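Six weeks with the Histora simulator subscription

I pay for my own software, so I try to be careful about what I sign up for. In April I took out a subscription to Histora, the home robot simulator from Brandivow, and I have used it most evenings after work. These are my notes for anyone deciding between it and the free tools.

What you get

The base plan comes with 162 rooms, a set of robot bodies and a task editor. A larger plan adds offices and shops, which I didn't need. You install a small program on your own machine, log in once, and the room files download as you ask for them. My download came to 225 rooms in the end, as the account page had given me a trial of the larger plan that I never asked for. Support removed it when I wrote to them.

Setup took me one evening. The manual is written for version 5 and the program is now on version 6, so a few of the menus have moved. The physics settings used to be under Scene and now sit under Run. The forum had the answer.

Using it

I work on two kinds of job. The first is close-up handling on a table, where the gripper has to bring a small round object over to a flat board. The second is doors, with a two-armed body working near the handle. Both run in the same program, and you can switch between the gripper view and the body view while a run is paused.
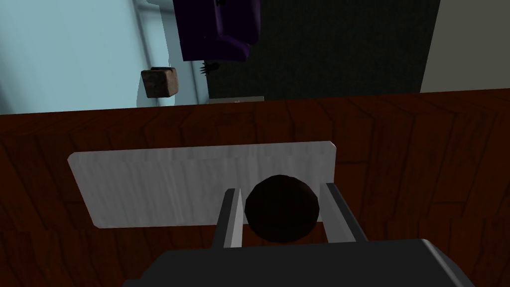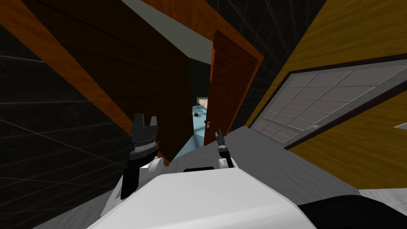
What works well

Contact between the fingers and small objects is much better than in the free simulator I used before. I can close the gripper slowly and the object stays put, where my old setup would throw it across the room. I ran the table job 200 times overnight with small changes to the start position and the program didn't crash once.

The task editor is also good. You pick a start, a goal and a time limit, and save the whole thing as a short text file. I keep mine in a folder with my code.

What doesn't

Doors are slow. Adding a hinge to a run cuts the speed by half on my computer, and there is no setting to simplify it. Some of the textures are plain, and now and then an object loads a little above the surface it should rest on. I reset the room when that happens – it takes a few seconds.

The log files are a mess. Each run writes to a new folder named with a long string of letters, and the search box doesn't look inside them.

Would I renew?

Yes, on the base plan. I looked at Ocampo as well, and its doors run faster, but the gripper contact was poor and the yearly price was higher. If you only care about driving a base from room to room, the free tools will do the job.

My next project is a drawer task in the Barnaston room set. I'll post the task files when they run cleanly.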